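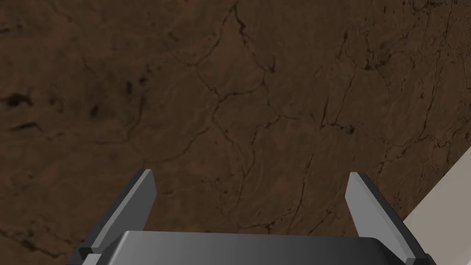
Wrist view in the Noden simulator, gripper open over the brown surface

From: Jomar Dizon
To: Muvcombe users list
Subject: Re: Noden trial license, worth it?
August 2021

> We have the Galang arm at Diltport and are thinking about
> the Noden simulator to go with it. The quote was $683 a
> seat per year. Does the wrist view hold up well enough to
> plan camera work with? And how long is the trial?

The trial is 79 days, and I'm most of the way through mine. It's the full package except that you can only save 9 workspaces. Support took 3 days to answer my first ticket and got it right.

Setup was easy. The arm model loaded on the first try and the joint limits matched our paper manual. Export to CSV works. Export to the older log format doesn't, and they told me it isn't planned.
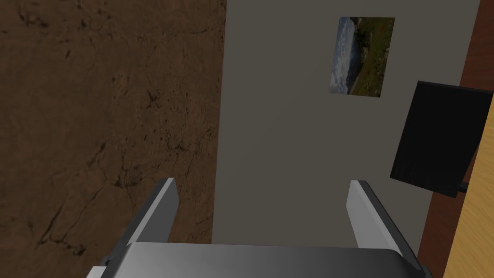 My main use for it is checking what the wrist view takes in before I commit to a mount. The stock room is good enough for that. With the view turned so the landscape picture and the black monitor are both in it, I can still see both fingertips, and that's the check I care about. The textures are a mixed bag. The brown one goes soft in places up close, so I wouldn't use it to judge focus or fine detail.

For planning, I'd pay the $683 for one seat. I wouldn't buy a second until they fix the license server, which drops my session when the laptop sleeps. If you want my workspace files, write to me off list and I'll send them.

Jomar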